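Accueil Journal Atelier Archives Liens Contact

Juillet, 6 h 40

Repris le comptoir là où je l'avais laissé hier soir. Température de la pièce correcte, fenêtre côté cour ouverte en imposte, store baissé à moitié. J'ai d'abord relu la fiche du marbrier de Bellville, rédigée dans un français approximatif mais exacte sur l'essentiel : pas d'acide, pas de vinaigre, pas de crème à récurer, pas de lame métallique. Le marbre brun foncé est une roche calcaire comme les autres et se ternit à la première goutte de citron. Les produits anticalcaires sont rangés sous l'évier, hors de portée d'un geste machinal.

Le problème reste la zone tachée, en haut à gauche. Je l'avais prise à l'emménagement pour du veinage. Le veinage vrai est blanc et beige, il file en diagonale et ses bords sont nets. Les taches sont rondes, mal délimitées, groupées. Passé l'ongle dessus : léger relief. J'hésite entre peinture et plâtre. Margus Liepiņa penche pour le plâtre, à cause du plafond refait avant notre arrivée, mais il n'a vu la chose qu'une fois, le soir, sous l'ampoule de la hotte. Si c'est du plâtre, eau tiède et patience. Si c'est de la peinture, il faudra savoir laquelle avant d'ouvrir un solvant.

Protocole retenu : compresse d'eau déminéralisée, coton plié en quatre, film plastique par-dessus, 11 minutes, puis spatule en bois tenue presque à plat. Un seul essai, sur la tache la plus basse. Noter le résultat à sec, après une nuit, jamais sur pierre humide : mouillé, tout paraît propre.

9 h 15

Essai fait. La tache s'est ramollie en périphérie, le centre tient. Un peu de poudre claire sur le coton, ce qui va dans le sens de Margus sans rien prouver. Je laisse sécher.

En attendant, tri. Shaimaa Belkadi passe demain prendre ce qui part chez Abou Zeid, et je n'ai toujours pas de liste propre. Dans le carton Gilport j'ai mis la vaisselle dépareillée, le moulin dont la manivelle saute et les rallonges sans terre (à signaler clairement sur l'étiquette, ou à jeter, je penche pour jeter). Poids au pèse-personne : au-dessus de ce que je peux porter dans l'escalier sans m'arrêter au palier. À répartir en 2 cartons. Le ruban adhésif est presque fini, le dévidoir a perdu son frein et la coupe part de travers.

Facture Trirau retrouvée au fond du tiroir, numéro 1759, pour le joint de la crédence. Le mastic posé est un silicone neutre, compatible pierre. Bonne nouvelle : j'avais des doutes sur un silicone acétique, qui aurait fini par marquer le bord. Facture classée dans la chemise grise avec la fiche du marbrier.

11 h 30

Sorti sur le comptoir ce qui n'avait pas de place fixe. Méthode habituelle : tout poser à plat, ne rien empiler, décider objet par objet. Le résultat est lent et je m'arrête souvent à des choses sans importance. J'ai perdu un moment sur les cartes à jouer. Shaimaa les voudrait pour les soirées d'août, je préférerais les garder ici. La question de savoir si le jeu est complet n'est pas tranchée, il faudra compter, et je n'en ai pas envie aujourd'hui.

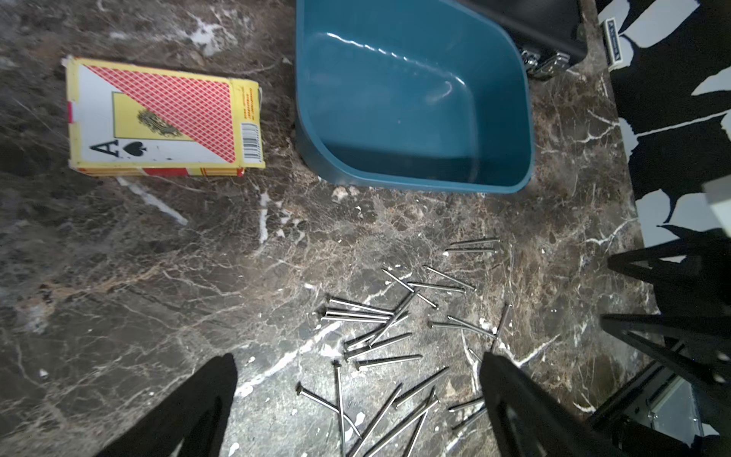
Comptoir, fin de matinée : l'étui de cartes à l'as de pique, le plateau bleu vide, un coin de la mallette noire.

Le rabat de l'étui se soulève légèrement à un angle. Un point de colle blanche suffirait, appliqué au cure-dent, avec un livre posé dessus le temps de la prise. L'étiquette à code-barres, étroite, peut rester le long du bord : la décoller arracherait sans doute l'impression avec.

Le plateau est la seule pièce qui me paraisse bien dessinée dans tout le lot. Angles arrondis, rebord relevé, fond lisse, donc rien où la crasse s'accroche. Je le garde pour les clés et le courrier. Sa place définitive sera l'étagère de l'entrée, à 74 cm du sol, si les équerres tiennent. À vérifier avec le niveau.

La mallette noire est un autre sujet. J'ai passé un chiffon sec sur les pièces chromées du bas, sans produit. Margus doit me dire s'il la reprend. Tant qu'il n'a pas répondu, elle occupe un coin du comptoir et gêne pour la compresse suivante.

18 h 20

Zone d'essai revue en lumière rasante, lampe posée sur la pierre. Le contour a reculé, le relief aussi. Le poli ne semble pas atteint, mais j'attends demain matin pour l'écrire au propre. Pas de deuxième compresse ce soir. La spatule est à poncer, le bord a pris une écharde.

Reste à faire : racheter du coton et du ruban, recopier la liste pour Shaimaa, rappeler Margus pour la mallette. Colle sur l'étui avant de me coucher si je trouve le tube.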